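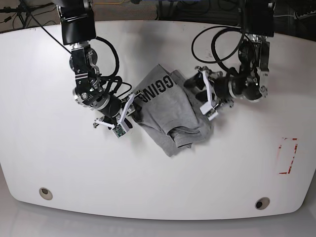
Search tickets Enter keyword or ticket no.

Last updated 14 Sep 2018

Ticket 1180 – Dryer no. 2 stops early, clothes still damp
Site: Tercombe laundry room
Assigned to: Nicanor Vidal

Reported: Dryer quits after 14 minutes, plays its little victory tune, and hands back a wet load. Tenant in 113 has now paid for the same jeans three times and would like us to know it.

Log

Cleaned the lint screen. It had lint in it, as is tradition. No change.

Ran a test load on timed dry. Full cycle, dry towels. Ran the same load on auto. Stopped at 14 minutes, damp towels. So the heater is fine and the machine is simply an optimist. 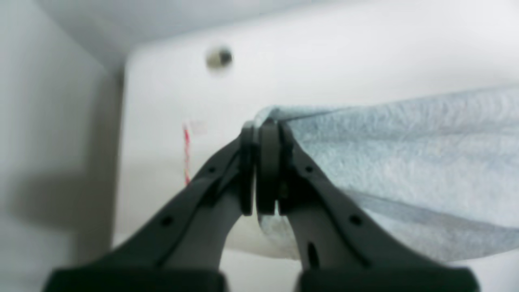 Light blue towel.

Called Zoltevell support. Held for a good long while, then was asked if the dryer was plugged in. Told them about the tune. They suggested wiping the moisture sensor bars with white vinegar.

Bars had a waxy film on them, most likely dryer sheets. Wiped both, ran auto again. 37 minutes, towels dry, cotton shirts dry except at the seams.
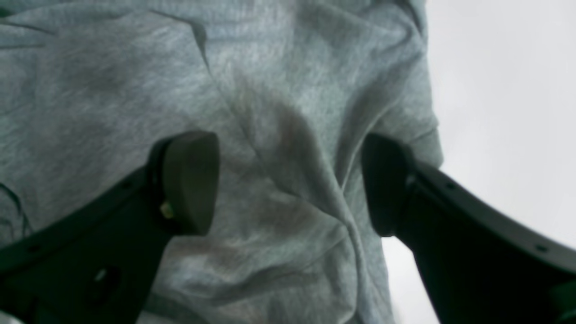

Seams bothered me, so I pulled the vent hose. Crushed flat behind the machine – same as at Villalobos in January. Straightened it and moved the dryer forward a hand's width. Next auto load came out dry all over.

Refund for 113 sent to Fatholm office. Leaving open until they answer.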